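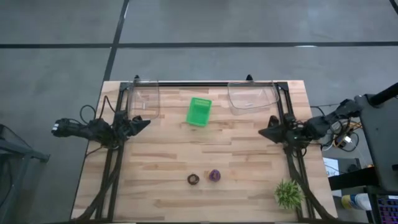 Punting for people who never watch the punt
Notes for the Dratstead football coaches' evening, 06/05/2026

Start without the title slide. Ask for a show of hands: who got up for a snack the last time their team lined up to punt? Put my own hand up too. I did it for years, and I was coaching at the time!

Say what the talk is. I charted 847 punts from small-school games, most of them at Orneck and Kiron, and I want to share what I learned before everyone sets their summer practice plans. I love this stuff and I'll talk too fast. Wave at me if I do.

First part: field position
Draw the field on the board. Put the ball on our own 35 and ask the room where a good punt leaves the other team. Most people will say inside the 10. Let them argue a little. Then put up the Kiron game from October, where the longest punt of the night was also the worst one - the returner caught it on the run with his whole team still jogging back to block, and he had a lane down the sideline you could have driven the bus through.

Main point, say it slowly: net yards. Kick distance minus the return. A 38-yard punt with a fair catch beats a 48-yard punt that comes back 15, every single time. Do the subtraction on the board so the back row gets it.

Then hang time. A high school kid who can keep the ball up for four seconds is a treasure. Mention that you can time it with a phone from the stands and parents love being asked to do it. 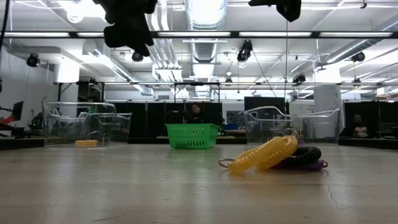 Aleksi Pelkonen wrote to me after he read the first draft of this that I was giving the kicker all the credit, and that a slow snap ruins a punt before the kicker's foot has moved. He wants every team to pick its long snapper in the spring and leave him there. I agree with him, and I rewrote the next part around it.

Second part: the snap
Tell them about Sugiyama Field, the windy one, where we lost two snaps over the punter's head in one half. Both were the same mistake. The snapper was looking up early to find his block. We fixed it with the dullest drill in the world: snap, hold your eyes on the punter's hands through your legs, then come up. Ten a day before stretching.

Get a volunteer up here. Bring the tape target for the wall. Hip height, just inside the kicking leg. Let them try it in street shoes, it always gets a laugh and people see how hard it is.

Someone usually asks about age here, so have this ready. 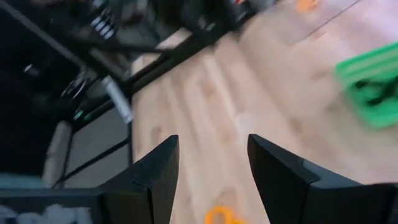
How early should a young player start learning to long snap?
Once he can throw a tight spiral backward between his legs over a short distance, he can start, and for most kids that comes in middle school. Keep the distance short and move back a yard at a time.

Third part: coverage
This is my favorite, so watch the clock. Stand up from the table for it. Two gunners outside, everyone else staying in their lanes. Young players all want to run at the ball, and I get it, so did I! Give each one a landmark on the far end of the field, a light pole or a goalpost, and have him run at that until the catch.
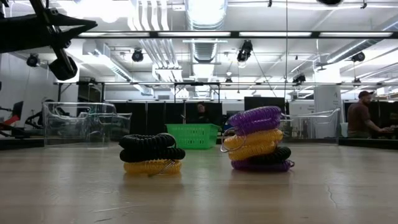
Then the break-down step. Short choppy feet, hips low, five yards off the returner. Show the clip from Orneck twice, once at full speed and once slow, and have them watch number 2 on the left side. He never makes the tackle. He turns the returner back inside and three teammates get there. I could watch it all day.

If there's time, fakes. Keep it short. One fake in the playbook, practiced every week, called maybe once a year.

Handout: 150 copies of the chart sheet, on the table by the door. Plenty of room on the back for wind and weather. Anyone who fills one in this fall, please send it to me - I would love to get the total past 1,000 before next year's talk.

Questions. Leave the net yards slide up.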